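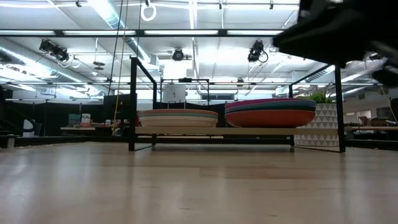 Cell 3: gripper upkeep and reference checks for the plate task

Laridus Users' Forum > Maintenance and Set-up
Thread status: open

w_hsiao
Members of the working group have asked for the current upkeep routine for Cell 3 to be set out in one place. The text below replaces the notes circulated in July. Comments are invited before the routine is adopted at the Patside site.

The cell consists of one arm with a black gripper, working over a pale wooden surface. The plates are presented in two stacks on a wooden shelf board held in a low black metal frame, with a gap between the stacks. The following applies at the start of each shift.

1. Bring the arm to its parked position and isolate the drive before any hand enters the working area.
2. Wipe the finger pads with a damp, lint-free cloth. Solvent is not to be used.
3. Check both pads for nicks. Pads are to be changed as a pair.
4. Confirm that the shelf board is seated fully in its frame and does not rock when pressed at either end.
5. Restore the drive and run programme 198 at reduced speed with the board clear.
6. Place the stacks and run one pick from each before releasing the cell.

The pads are to be replaced after 968 picks, whatever their appearance. The count is kept on the Usik controller and must be reset by the person who fits the new pair.

Wai-kit Hsiao
Cell maintenance, Patside

greco_support_desk
The routine is consistent with the guidance we issue for Greco pads. We would ask that the fixing screws be added to step 3. They should be tested with the short key and tightened if they turn. Thread-locking compound should not be applied to the pad screws, as the pads are a wearing part.

mill_lane_tech
I must record an objection to the fixed replacement interval. We run a similar cell and inspect the pads under a lamp each morning. Pads in sound condition have stayed in service well past the figure given, with no increase in dropped plates. Replacement on a fixed count discards serviceable parts.

w_hsiao
The point is noted. Our difficulty is that hardening of the pad face cannot be judged reliably by eye. Of the last 17 pairs removed, 3 had hardened without visible marking. The interval was set with those pairs in mind.

mill_lane_tech
Would a simple press test with a gauge not settle the matter? It takes a minute per pad and would give a figure for the log. I remain of the view that the count should prompt an inspection only.

orchardside
May I raise a separate matter concerning step 4. The position of the board should be checked as well as its seating. On our cell the board had moved along the frame by the width of a pencil line, and the gripper met the rim of the upper plate at an angle. We spent most of a shift adjusting the arm before the board was measured. Two scribed marks on the frame would be sufficient.

w_hsiao
Agreed. Step 4 will be amended to read: "Confirm that the shelf board is seated fully in its frame, does not rock, and is aligned with the marks." The screw check requested by the Greco desk will be added to step 3.

The replacement interval will stand for the present. If mill_lane_tech is willing to supply press-test readings for used pads, they will be considered at the next review. Readings should state the pick count at removal and which finger the pad was taken from.

mill_lane_tech
Readings will be supplied. I should be grateful if my objection could remain on the record in the meantime.

greco_support_desk
Please also note the batch mark on the back of each pad when readings are submitted.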